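Search this site Go

4.3 An early stop that was not a success

The Mostska navigation agent was evaluated on 1,093 simulated household episodes, using the Fontes planner with default settings. Most of the failures were dull. The agent ran out of steps, or wedged itself behind furniture and kept ordering itself forward with great confidence. We pass over these quickly and spend this section on a smaller group of 17 episodes, which the automatic scorer had marked as successes and which we had been happy to accept until June.

In each of these episodes the agent was told to find an object, drive to it, and declare that it was done. In each it declared that it was done. The scorer checked the straight-line distance between the agent and the target, found it acceptable, and awarded full credit. What the scorer did not check was walls. An agent parked on the wrong side of one can be very close to a toilet in the geometric sense and of no use to anyone who asked for it.

Bathroom targets and dining-area targets made up all 17 cases. Figure 6 gives a view of each kind of space in the home where we first noticed the trouble. The bathroom target is large and stands near the open floor, so we had filed it under "easy." The dining area is more cluttered, with chairs close up against the table and a long brick-textured wall beside it.
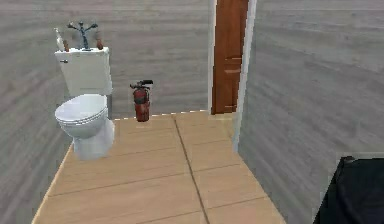
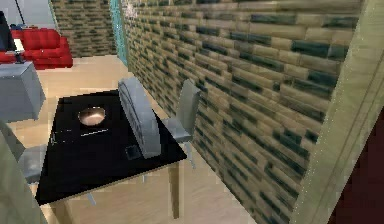 Figure 6. Simulated views from one home in the Sillavdale set, showing a bathroom (first) and a dining area with the living area beyond it (second).

The cause was a chain of two reasonable decisions. The Flestelex map builder thins walls to save memory, and at our grid size a thin wall sometimes lost a cell. The planner, finding a gap, did what planners do and drew a path through it. The simulator's collision model still knew about the wall and refused to let the agent pass. After 9 blocked moves in a row, a recovery rule written by one of the present authors concluded that the agent must be touching the target and issued the stop command. The rule had been added to deal with agents that nudged sofas forever. It dealt with them very well.

We made two changes. Success now requires a walkable path from the agent to the target, measured on the simulator's own floor mesh and not on the agent's map. The recovery rule now backs the agent up, marks the blocked cell as solid, and asks for a new plan. With both changes in place we reran the 17 episodes with a cap of 20 replans each. Most ended in a real arrival. The rest ended in a timeout, and we count those as failures, as we should have done the first time.

On hardware the old rule would have been worse than embarrassing. A base that reads repeated contact as good news will lean on whatever it has hit, and a wall is the most forgiving thing it could choose. We have removed the rule from the robot build and recommend that anyone using our earlier release do the same before running it near people. All tables in Section 5 use the corrected scorer. The earlier numbers were higher, and we miss them.

Contact | Copyright Mostska project | Back to top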